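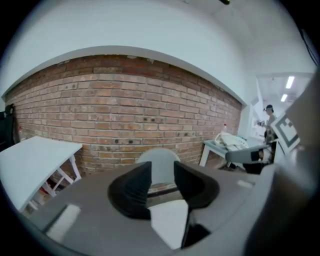
About us

Stinley Tables is a small craft and study school in Drutbridge. We teach grown-ups (and, in the school holidays, their children) to do useful things with their hands at a table: bookbinding, box making, paper folding, a little lettering, and on Wednesday evenings a mending class that has somehow become the busiest thing we do. If you have never held a bone folder or threaded a bookbinder's needle, you are exactly the sort of person we had in mind when we started.

How we began

The school was begun by Roswitha Petersen and Joscha Stüber, who met while working at Gerlach, a bindery on the other side of town that has since closed its doors. Roswitha had been there for 17 years and had trained most of the people on the sewing floor. Joscha came in to look after the guillotines and stayed because he liked the smell of the glue, or so he tells every new class. When Gerlach closed they were each offered a few pieces of equipment, and between them they took home two nipping presses, a board cutter that needed three people to lift it, and a great many boxes of offcuts that we are still using up now.

For the first two winters they taught in Roswitha's front room, with the sofa pushed into the hall and the cat shut upstairs. It was cosy, but there is only so much glue a carpet can take, and when the rooms we have now came up to let they went to see them the same afternoon.

The rooms

What won them over was the brick. The red brick wall is the first thing most visitors talk about, and we have left it as it is, with the little dark holes where other people's shelves and hooks must once have been. Above it the plaster is painted white, and we went for white tables and white chairs as well, partly because pale surfaces are kind to the eyes when you are matching thread or squaring up a sheet of paper, and partly because Joscha had found a good price on them and would not be talked out of it. They do show every mark. We wipe them down at the end of each class and have grown rather fond of the ritual.

The doorway leads through to the second room, so that one group can get on with something noisy while another is trying to concentrate. It is good to be able to wander from one to the other, and plenty of our students do, usually with a cup of tea in hand and a question about what the others are making.

We are not the tidiest of schools, and Roswitha would want us to admit it. The small side table in the corner was meant to hold a vase. It has never held a vase. It is where things get put down for a moment and then stay for a week, and every so often somebody clears it with great ceremony and it fills up again by teatime.

How we teach

Groups are kept small and classes are slow on purpose. We would much prefer you went home with one notebook you are pleased with than a bag of half-finished bits, so a beginners' course spends the whole of its first session on folding and cutting, and nobody is hurried on to sewing before they feel ready. You don't need to bring anything. Paper, thread, board and tools are all included in the fee, and there are spare aprons on the hooks by the sink. If you are left-handed, do tell us when you book and we will put out the right scissors.

New courses start in October and again after Easter. Between times we hold open table afternoons, when former students can come back and use the presses, finish off a project or simply sit in company and get some work done. Some of our regulars have been coming since the front room days, and they are very good at making newcomers feel at home – you may well be handed a biscuit before you have your coat off.

We also make a few things to order. The café Puretti, round the corner, has its menus bound here, and we are always glad to hear about guest books, repair jobs and boxes for awkwardly shaped objects.

Come and see us

The best way to find out if you would like it here is to call in. Somebody is in most weekday mornings, and if the door is shut, knock loudly, as we may be in the far room with the kettle on. Parking in front is for loading only, but the station is an easy walk and there are bike stands in the yard. We look forward to meeting you.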